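# Simulated kitchens pass 2,000 runs at Mastwood

The practice library for Pratari, the household robot project at Mastwood, has grown to 2,487 recorded runs, and the team is thrilled with it!
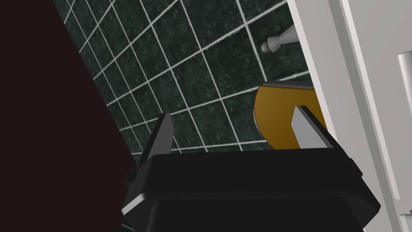

*A simulated kitchen run, with the gripper open beside a round orange object.*

Every run is done inside a computer-built kitchen, with a person steering the arm from a desk. Of the total, 2,196 have been checked and passed on to the learning system, which studies them to work out its own movements. The rest are still in the queue.

"We can swap the tiles, move a cupboard and go again before the kettle's boiled," said Mojtaba Pakzad, who leads the recording work. "I still get excited when a tricky grasp comes off."

The newest batch, Janden, adds 192 runs across 60 room layouts - tight corners and awkward handles included. Recording carries on through March, and anyone at Mastwood who fancies a turn at the controls can drop in on Sunday.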